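Search this site Search Go

Showing a robot what you want: speaker notes

Last updated 2023-04-23

Notes for the talk. The slides are mostly titles, so read from this if needed. Rasmus Vaher has the laptop and will change slides on a nod.

Opening

Say who I am and that I work on the teaching side at Unside, with Grigore Hodoroagă. I don't design arms and I don't write the learning code. My part is what happens between a person who knows how to do a task and a machine that doesn't.

Ask for hands: who has taught somebody to drive, or to tie a shoelace? Most people start by explaining, then give up and show. Leave a few seconds for that. Then say the talk is about the second part.

Two ways of showing

First way: by hand. You take hold of the arm, the motors go slack enough to let you move it, and you walk it through the job. The arm records its own joint angles the whole time. Good points - no extra kit, and you feel straight away when you are asking for something the arm can't reach. Bad points - your own body is in the way of the cameras, and it is tiring. Pushing an elbow and a wrist at the same time takes both hands, so you have none left for the gripper button.

Second way: by remote control. You stand back and drive the arm with something else. We have used a game pad, a hand-held tracker, and a small copy of the arm that the big one follows. The small copy is the one people get on with. At Lakov they started everyone on game pads and moved over in May, after the operators asked for it.

Don't get drawn into which is better. Say we use the first for single movements where force matters (wiping, pressing a lid down) and the second for picking things up and putting them somewhere.

If somebody asks about delay: yes, there is a little, and people adjust to it by slowing down. The trouble is that the robot then learns to be slow as well.

What a demonstration is made of

Keep this short. One demonstration is one go at the task, from the arm at rest to the arm at rest again. We save what the cameras saw, where the joints were, and whether the gripper was open or closed. We also save a sentence saying what the task was, typed in before the go starts. Typed in after, it tends to describe what went wrong.

Mention Grigaitė here. It is the tool we label with, and there is always one question about it. It plays a go back and lets you mark the start and the end. It does nothing clever.

Common faults in new operators

Read these out slowly, people write them down.

Hesitating. The operator hovers over the object, thinks, and then goes in. A person watching ignores the pause. The robot learns it.

Correcting with a wiggle. If the grip is off, back away and come in again. Small nervous shuffles next to the object teach very little.

Always doing it the same way round. Same object, same corner, same approach, every time. The result works in that corner and nowhere else. We lost most of a week to this on the Wesum job.

Looking at the object directly. The operator can see round the side of the gripper and the camera can't. We now ask new people to spend part of each session driving from the camera view only. They dislike it. Their later goes are cleaner.

Throwing away the bad ones. Keep them, marked as bad. A go where the object slips and is picked up again can be the most useful of the day.

How many goes are needed? Somebody will ask. For one object and one place, five good ones can be enough to see the arm start to do something sensible. For a full table of mixed things, Grigore's first batch was 999, and only because the counter on the old logging screen stopped there. (Pause. This usually gets a laugh. Carry on if it doesn't.)

Setting the table

Slide with the table photo. Talk about choosing objects. You want things that fail in different ways. A cup stands up and can be tipped over. A shallow dish has a rim to pinch, and if you come in flat you get nothing. A tube gives you a long side and a short side, and the operator has to pick one. The carrot narrows towards the tip, so where you take hold of it matters. Leave gaps between things to begin with, enough for the gripper to come down without touching a neighbour. Crowd them later, when the operators are better.

Point out that the cup is see-through and pale. Clear and milky objects are hard for cameras, so I like to have one out from the start. 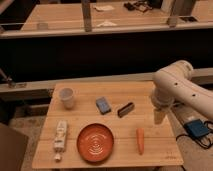
Looking after the operator

Three things. Sessions should be short, roughly half an hour, then a break away from the rig. The chair and the screen height matter more than people expect. And the operator should be allowed to say that a task is silly, or badly worded, and have it changed.

Also say that two people on a session is better than one. One drives, the other resets the objects and reads out the next sentence. Swap at the break.

Questions

Leave ten minutes. Rasmus takes anything about safety stops and I take the rest. If it goes quiet, ask whether anybody has tried teaching a left-handed task with a right-handed operator, and let them talk.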